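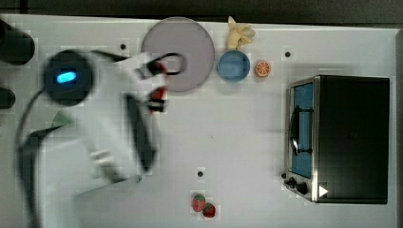 Visit to the Brerik Laboratory, Reltatholm
Dec 16, 2018

Members of the Abera housing panel toured the kitchen bench, where a white robot arm works at a table set with a plate, a bowl, toy fruit and a toaster oven. Staff reported 39 attempts at clearing the table during the week - 35 were completed without help.

Household use remains some way off. The laboratory does not yet test with real food or hot dishes. A second visit, to the Fludico workshop, is planned for March.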